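Stusow Packing Room – Working Group Minutes
Wednesday, 14:00, Room 5
Chair: Dong-geon Woo
Apologies: Shimada (supplier)

1. Minutes of the last meeting
Agreed, with one correction. The order number for the replacement labels should read 1342.

2. Shelving
The chair went through the Vokville inspection sheet. Bolts on the uprights have been checked and tightened. One bracket at the far end does not sit flush and is to be refitted before the next delivery. Load per level stays at up to 100 kg until the supplier confirms the rating in writing.
Action: DW to chase Shimada for the rating.

3. Crates
Blue crates remain on the upper levels. The Flirnis crates are a different size and do not nest with the present stock – they are to be kept apart and not stacked on top. A request to move all crates to floor level was discussed and not taken up, as the floor space is needed for trolleys.
Action: packing team to mark the shelf positions by the end of June.

4. Flat boxed items and boards
Thin printed boards have been put away flat under heavier goods and some have come back with marked corners. It was agreed that they are to be stood on edge. Boards with worn corners go to the white table for checking first. The pale blue and white board was taken as the reference for corner wear: slight greying at one lower corner is acceptable, a split is not.

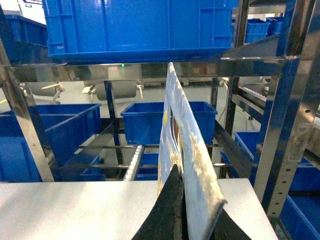 5. White table
The table by the shelving is to be kept clear at the end of each shift. Tape guns and knives go back on the wall rack. The request for a second table was deferred on cost.

6. Any other business
Packing slips: 1000 ordered, delivery awaited.
The side door is sticking again. Reported to the building office.

Next meeting: same time and room, date to be sent round by DW.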